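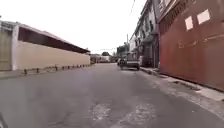 A paved street between a long beige wall and a row of multi-storey buildings.

Fewer than half of residents in Hollivbridge attended a religious service of any kind in the past year, but a clear majority continue to mark religious holidays at home, according to a survey published in November by the Hägglund Institute for Social Research.

The survey questioned 1,220 adults in Hollivbridge and the neighbouring district of Sesau. Of these, 791 said that they observe at least one religious holiday each year with family or friends, while 428 said that they had been present at a service in a church, mosque, synagogue or other place of worship during the previous twelve months. Weddings and funerals were not included in the second figure.

"Household observance remains widespread, including among people who do not describe themselves as members of a religious community," the institute said in a statement. "The answers suggest that the calendar of feasts and fasts is kept by many who have little regular contact with a parish or congregation."

Respondents were asked to name the holidays they observe and could give more than one answer. Christmas and Easter were mentioned most often. The institute noted that the sample was too small to allow separate findings for minority faiths, and that no comparison should be drawn between them on the basis of the published tables.

Residents of Sesau were more likely than those of Hollivbridge to say that they fast, wholly or in part, before a major holiday. They were also more likely to have visited the grave of a relative on a day set aside for remembrance of the dead. The report links both results to the higher average age of the district, although it adds that younger respondents in Sesau gave similar answers on the second point.

A further question concerned religious teaching in schools. Opinion was divided, with parents of school-age children more inclined to favour lessons covering several faiths. Support for teaching based on a single denomination was strongest among those who attend services every week.

The interviews were carried out by telephone by the polling company Brekance, which weighted the answers by age, sex and place of residence. The stated margin of error does not exceed 2 percentage points for results close to the extremes, and is wider for evenly divided questions — a distinction the institute asks readers to bear in mind when quoting individual figures.

The full tables and the wording of the questions are available from the institute on request.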